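Project report: planning the equipment for a two-gripper sorting station
Leidy Chambi, Flustville

## What we needed to decide

Our group had $3,000 to spend on hand-held grippers and parts. The task is picking up small wrapped snacks and setting them in a tray. Before ordering, I compared two suppliers, Tridach and Gökçe, and made a list of what the work asks of a gripper.

The snacks matter most for the choice. They come in foil, paper and plastic, and some are puffy while others are flat and slim. A candy with pleated ends gives the pads much less to hold than a long packet does. The cloth is a factor too -- it folds and rumples, so the fingers have to work on an uneven surface.

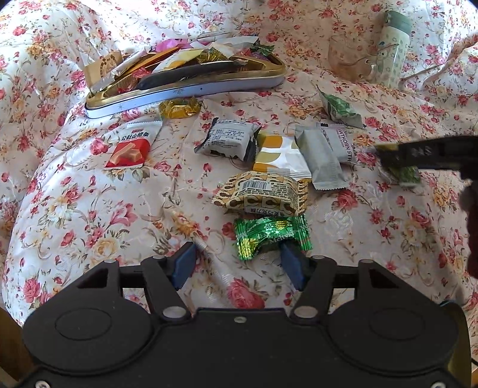
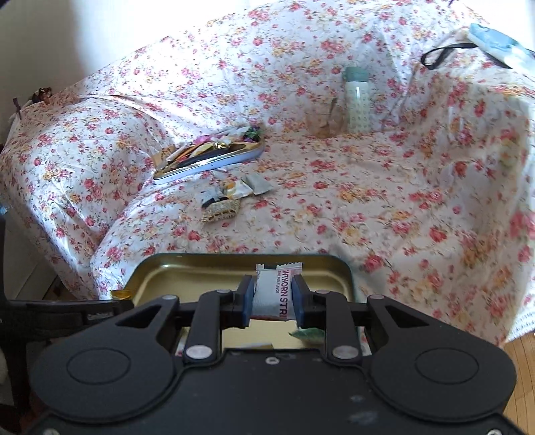 ## Budget

- Two grippers from Tridach: $2,400
- Spare finger pads, 8 pairs: $160
- Screws and pivot pins: $40
- Snacks, tins and trays: $100
- Held back for repairs: $300

Gökçe was cheaper per gripper but charged extra for pads, and delivery was 13 weeks. Tridach ships in January.

## Still open

We haven't picked the software. Fisora has a student license, but I need to check if it covers two grippers at once. I also want a second set of pads in a softer material -- that would come out of the repair money.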